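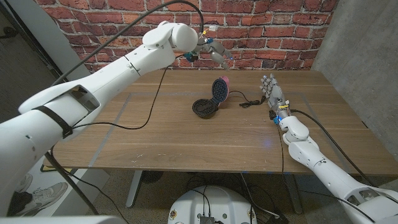

Gray hand, white arm, long black cable, brick wall.

1/ So Lullgate General is closing its maternity ward at night. Babies in the county have been asked to arrive between breakfast and supper.

2/ The announcement went up at 4:50 in the afternoon, under a banner reading "Exciting Changes to Your Care." I have lived here long enough to know what happens when a hospital gets excited.

3/ From June, if you go into labor after 8 p.m., you drive to Selow. It's a nice drive. There's a farm stand and a one-lane bridge with a traffic light that I believe was set by someone with a grudge.

4/ The hospital was bought by Adamczyk Health 2 years ago. At the town meeting they promised no service would be cut. I wrote it down on the back of the agenda, and I still have the agenda.

5/ Their spokesperson now says this is a "realignment of hours." My dentist realigned some things for me once and I couldn't eat toast for a week.

6/ The stated reason is staffing. They need 20 maternity nurses to run around the clock and they have 18. I'm no hospital executive but I feel like I could have a go at that one.

7/ A nurse on my street says two of her coworkers left for Plonik over the winter. Plonik pays more and lets you park for free. Lullgate charges its own night shift for the garage.

8/ Last year 997 babies were born at Lullgate. The report doesn't break them down by time of day, which seems like the first thing you'd want to look up before doing this. Both of mine came after midnight, for whatever that's worth to the board.

9/ I called the number on the flyer to ask what happens if labor starts at 7:45. I was told to "use your judgment." I remember my judgment at that stage. I threw a hairbrush at a lamp.

10/ The county health board takes comments at its next session, 6 p.m., upstairs at the library. Speakers get three minutes each. I'm bringing the agenda.

11/ Someone asked if the gift shop hours are changing too. No. Still open till nine.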